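Workstations & Parts > Refurbished
3 min read
May 9, 2025 – by Laine Juška

Andmont Refurbished Xeon Workstation, Bare Board Option

Most people who buy a used workstation want it to turn on. For them we sell the complete version, with memory and a drive, on its own page. The bare board option is for everybody else – the ones who already have a drawer full of server memory and have been looking for an excuse.

You get the case, the motherboard, the power supply and an Intel Xeon E5-series processor, packed separately. The memory slots come empty. So does the CPU socket, with its black plastic cover in place, and we'd ask you to leave that cover alone until you have the processor out and ready. The contacts underneath are thin, close together and very good at bending. Replacing a board costs a lot more than waiting a minute.
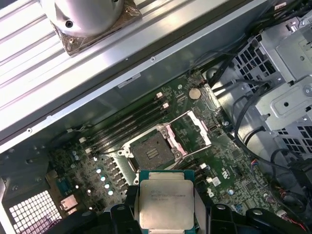
Fitting the processor takes no strength at all, which disappoints some customers. Release the levers, swing the load plate up, take off the cover, match the notches and lower the chip straight down. Don't slide it. Don't press on it to see if it's in. Then close the plate and lock the levers, which will feel stiffer than seems polite. Keep the plastic cover, as we can't take a board back without one.

Thermal paste is in the accessory bag. Use a small blob in the middle of the metal lid, and resist the urge to frost it like a cake.

What we check before it ships

Zeeshan Orakzai runs each board on the bench for 6 hours and looks over the socket under a magnifier. The coin-cell battery is tested too. If your clock still wakes up convinced it is the year 2099, set it once in the BIOS and it should settle down.

Price and returns

$200, plus shipping. Send it back within the return window if it doesn't suit you, minus any pins you have personally rearranged. Scratches on the case are included at no extra charge.

Memory, drives and the heavier Skerik cooler are sold separately. Ask Parveen Zaidi at the parts desk if you aren't sure what fits.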